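Jarstead sorts its bits, one yellow bin at a time

11/4/24

The parts drive at the Jarstead repair rooms has reached its tidying stage, which is where most parts drives go to die. Residents handed in 776 dead fans, lamps and kitchen gadgets during October. What remains of them is now being sorted into yellow plastic bins, with a steel tray in the middle for anything that has yet to find a home.
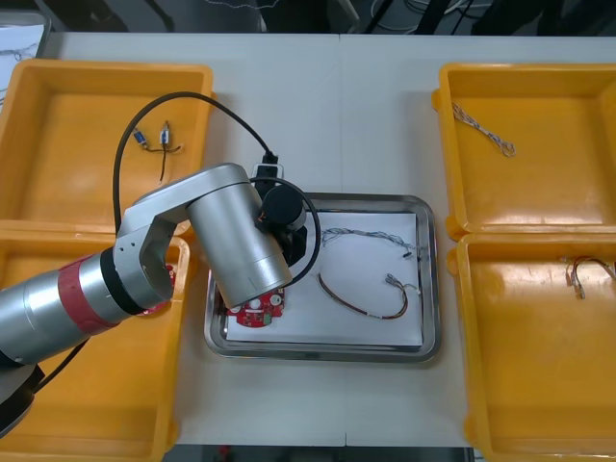

Zhuravel asked whether the wires would be kept with their boards, having once spent a winter matching one to the other. They will not. Boards go with boards, wires go with wires, and the matching can be somebody's hobby next year.

The round red boards have proved the most popular find so far. They come with white plastic connectors, a green screw terminal and a fair crop of capacitors, and one has a printed box reading "QC STICKER", a space that has done its waiting patiently.
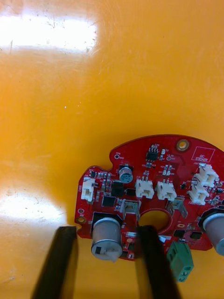

Helov would like it known that capacitors should be checked before anyone goes poking at them, and that a board looking clean is no promise of anything. The rooms have agreed to put up a notice — a small one, as the wall is already mostly notices.

Loose leads are a slower business. Black and red ones with stripped ends are easy enough to place, but thin green-and-yellow twisted pieces tend to hang on to whatever they came in with, and several evenings have gone on untangling. 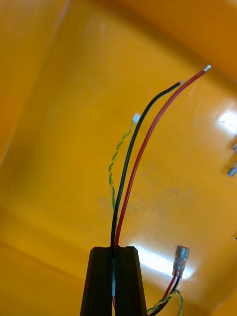

What you can take home

Sorted parts will be offered to the public at 32p a piece, or 34p with a connector attached, a difference that took two meetings to settle. Small cylindrical parts with their wires still on count as having a connector if there is one at the end of the wire — and yes, somebody did ask.

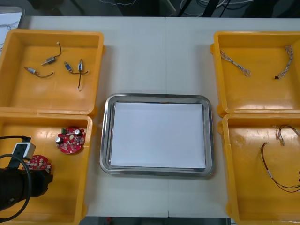
Buyers are limited to 100 pieces each, after last year's sale was over before the tea was poured. Anything left goes to the Zaltach scrap yard, which has been promised it will all arrive sorted and is said to be taking the news calmly.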